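Trornach荒原临时户外艺术装置申请办理指南

发布日期:2023年2月3日
发布单位:Trornach荒原管理处 公共使用科

一、适用范围

在Trornach荒原管理范围内设置雕塑、立柱、围合结构、灯光装置及其他可移除的艺术作品,均应依照本指南事先提出申请。作品体量较小、仅放置数小时的,同样适用。

下列情形不在本指南范围之内:影视拍摄所用布景,请向影视协调窗口申请;科研观测设备,由科研管理科受理;永久性纪念设施,须经上级主管部门另行批准。

未经许可设置的物体,不论其艺术价值或社会关注程度如何,均按遗弃物处理。公众发现此类物体时,请记录位置后通知管理处,切勿自行拆卸、搬运或在其表面涂写。

二、选定地点

第一步,查阅分区图。荒原分为开放区、限制区和封闭区。装置原则上只能设在开放区。限制区内的Bedoya台地可接受申请,但审查时间较长,且每年四月因鸟类繁殖暂停一切设置活动。封闭区不受理任何申请。

第二步,实地踏勘。申请人应亲自到达拟定地点,确认地面类型、排水方向及车辆可达性。结皮土壤一经踩踏,恢复极为缓慢,请沿既有道路和干涸河床行走。岩画及古代居住遗迹周边不得设置任何物体,也不得在附近停放车辆。

第三步,记录坐标。坐标应取自装置中心点,以十进制度数填写。同时提交东、南、西、北四个方向的现场照片,照片中须能辨认地平线。

踏勘往返路途较长。自Plarus镇入口至最远的开放区停车点为155公里,其中大部分路段没有通信信号,沿途亦无加油站。需要过夜的申请人,可预订Plarus镇的工作人员客舍,或在指定营地扎营。客舍提供床铺和饮用水,寝具请自备。

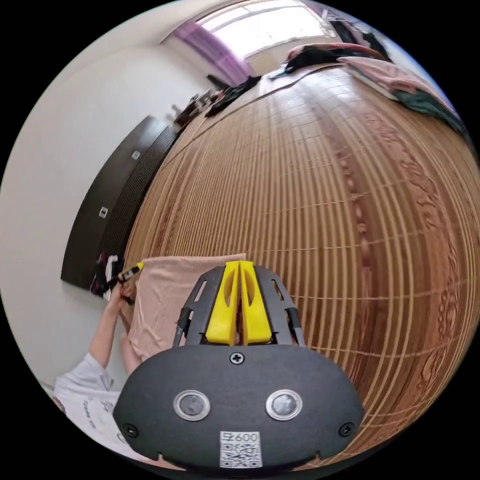 三、准备申请材料

申请材料应包括以下各项:

1. 申请表。由作品责任人签署。团体申请的,须指定一名自然人作为联系人,并留下设置期间可以接通的电话号码。

2. 作品说明。写明尺寸、重量、材料及表面处理方式。镜面或高反光材料须附反光方向示意图,供评估对行车和飞行的影响。作品名称如尚未确定,可填写暂用名,但批准后更名须书面告知。

3. 固定方案。开放区内只允许配重或地表支撑,不得切割岩石、浇筑混凝土或使用膨胀螺栓。配重物应由申请人自行运入,不得取用现场石块。

4. 运输方案。列明车辆类型、行驶路线、装卸地点及参与人数。需使用吊装设备的,另附操作人员的资格证明复印件。

5. 撤除方案。说明撤除日期、所需工具、地面恢复方法以及撤除后物料的去向。此项缺失的,申请不予登记。

6. 保险证明。保险期间应覆盖运输、展示和撤除全过程。

所有材料一式两份,可邮寄或当面递交。电子版仅作预审使用,不能代替正式文本。外文材料应附中文译文,译文由申请人对其准确性负责。

四、提交与缴费

材料备齐后,请递交至Plarus镇服务窗口。窗口工作人员当场核对页数和签名,并出具收件回执。回执上的编号用于此后全部往来文件,请妥善保管。

每件作品收取审查费700元。同一申请人在同一地点设置成组作品的,按一件计收。费用一经登记不予退还,但因管理处原因终止审查的除外。撤除保证金另行核定,数额取决于作品重量及地点的可达程度。

五、审查程序

审查期为28个工作日,自出具收件回执的次日起算。其间,管理处将征询文物、野生动物和道路部门的意见。申请人可能被要求补充材料,补充期间不计入审查期。

公共使用科在必要时安排现场会勘,申请人或其联系人须到场。会勘时请携带作品底部轮廓的等比例模板,材质以纸板或布料为宜,用以在地面上比对占用范围。会勘结束后应将模板带离。

审查结果分为三种:批准、附条件批准、不予批准。附条件批准的,申请人应在书面接受全部条件后方可进场。对结果有异议的,可向复核员Yeison Cuervo提交书面复核申请,并附原回执复印件。复核期间不得进场施工。

六、进场设置

进场前一天,请致电入口值班室确认路况。降雨之后,黏土路面可能临时封闭,许可期限不因此自动顺延,需要延期的应另行提出。

设置作业应在日出至日落之间进行。作业人员须按下列顺序操作:

(一)在装置附近显著位置放置许可牌,标明许可编号和联系电话;
(二)铺设地面保护垫,再卸下构件;
(三)按批准的固定方案完成安装,并拍摄完工照片;
(四)清点工具、包装物和紧固件,全部装车带离;
(五)在离场登记簿上签名。

作业人员应备足饮水、遮阳用品和急救包。气温较高时,建议将重体力作业安排在上午,并轮换休息。住宿客舍的人员,请在离开前整理床铺,将钥匙交回值班室。
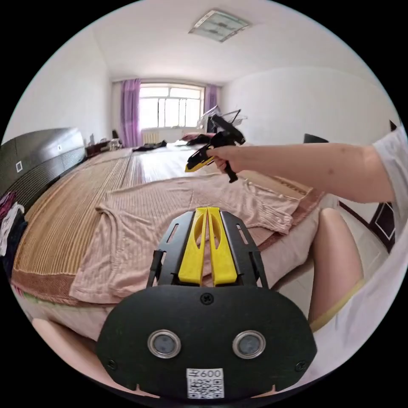

图二 床铺与一名身着白色短袖者的手臂

七、展示期间的管理

单次许可的展示期最长为90天。申请人应每周至少到场检查一次,或委托他人代为检查,并填写检查记录。发现倾斜、松动、破损或涂写的,应在次日之前报告管理处。

作品引起大量访客前往时,管理处可采取限制停车、设置临时步道或提前终止展示等措施。2号营地的旺季接待能力为约三十个车位,不得将其作为集中参观的停车场使用。申请人如拟对外公布装置位置,应事先与公共使用科商定公布内容和时间。

参观者垃圾由申请人负责清理。Nikulness工作室此前编制的《访客告示范本》可在服务窗口领取,申请人可直接采用,也可自行拟定,但文字须经管理处审阅。

八、撤除与验收

撤除应在许可期满之前完成。请至少提前五个工作日通知管理处,以便安排验收人员。撤除顺序一般与安装顺序相反,大件构件不得在地面上拖行。

撤除后应耙平压痕,恢复原有坡度,并检查是否遗留螺钉、线缆和碎片。不得以外来土壤或植物覆盖地面。验收人员将现场状况与踏勘照片逐一比对,合格的签发验收单,保证金凭验收单退还。

逾期未撤除的,管理处可代为撤除,费用从保证金中扣除,不足部分由申请人补缴。代为撤除的物料在Plarus镇仓库存放,申请人凭身份证件及许可文件领取。

九、常见退件原因

坐标与照片不符,或坐标以度分秒形式填写。
作品说明未写明重量,或只写明构件重量而未写明总重。
固定方案中使用了现场石块。
撤除日期晚于保险终止日期。
联系人在设置期间不在当地,且未指定代理人。

十、联系方式

申请受理及材料咨询:公共使用科,联系人Kaja Vasiliauskas。
复核事宜:复核员Yeison Cuervo。
服务窗口办公时间为工作日上午九时至下午四时,法定节假日不办公。申请表及分区图可在窗口免费领取。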